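Data Collection Operators, Hand-Held Gripper Kit (Home Sites)

Mirkeo is recruiting operators to evaluate the Dovis two-gripper kit in private homes. The posting runs through the end of February and may be extended by mutual agreement.

The Dovis is sold to labs that train manipulation policies from human demonstration. Each kit contains 2 hand-held grippers, a charging dock and a tablet. The operator holds one gripper in each hand and performs ordinary household tasks: making beds, hanging pictures, sorting clothes, moving light objects between surfaces. Bedroom tasks make up the largest share of the current schedule.
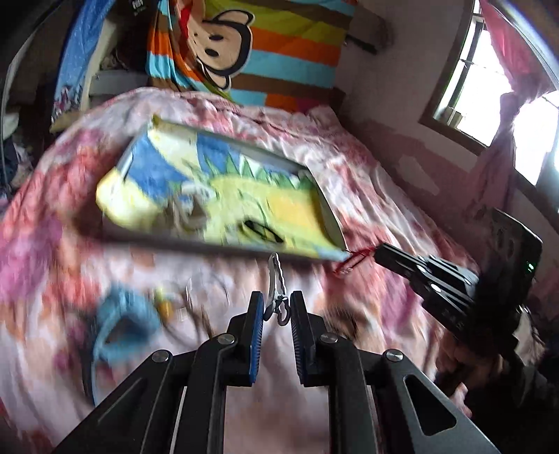
Operators are expected to complete 600 accepted recordings over the contract. A recording is accepted when the task is finished without bare-hand contact and both grippers have logged from start to stop. Rejected recordings are returned with a fault code and may be repeated once.

Requirements:
Age 18 or over
Full use of both hands
Able to stand for sessions of up to 3 hours
Written consent from all adults in the household

Prior experience with robots is not required. Training is given on site by Hegde, our service partner, and is paid at the session rate.

Compensation is $349 per week, plus a completion payment. Operators who also submit the weekly written report on grip wear, battery life and handle comfort receive priority for the Rumel trial.

Send a short letter and a floor plan of the rooms available to Malathi Thevar, Field Operations, Mirkeo. Applications close Saturday, November 1, 2025.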